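**Gripper keeps pressing too hard on the counter in simulation, then the arm faults out**

Posted by Kazimiera Czerwiński, Sep 6, 2020

Hello everyone, and thank you in advance for your patience with me! I'm teaching a simulated arm to pick up a shallow round piece from a marble kitchen counter, next to the sink. It reaches over nicely, the fingers come down, and then in 3 runs out of 8 they push into the stone, the contact force shoots up past 2,000 and the whole arm locks with a joint fault. I've lowered the speed twice and it made no difference that I could see. I'd love to sort this out before the same program goes anywhere near our real arm, where my fingers might be close by.

**Bogumił Gajewski**

Had this in May. Reinstall and use a softer counter.

**Vratislav Kuruc**

Please don't soften the counter, Kazimiera, you'd only be hiding the trouble until you meet a real one! My guess is that your target height is measured to the wrist flange and your fingers hang lower than the program thinks. Check the tool offset first. Then have the arm stop 60 mm above the piece, and go down from there in small steps with a force limit that ends the move and backs the arm off. A thin flat piece is a miserable thing to grab from straight above anyway (I lost most of a spring to one), so try tilting the fingers a little and closing on the rim. And do keep everybody's hands away on the first real runs, with someone at the stop button. If the fault still comes back, post the joint log from one bad run and one good one and I'll happily go through them with you.
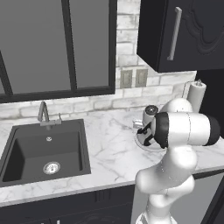
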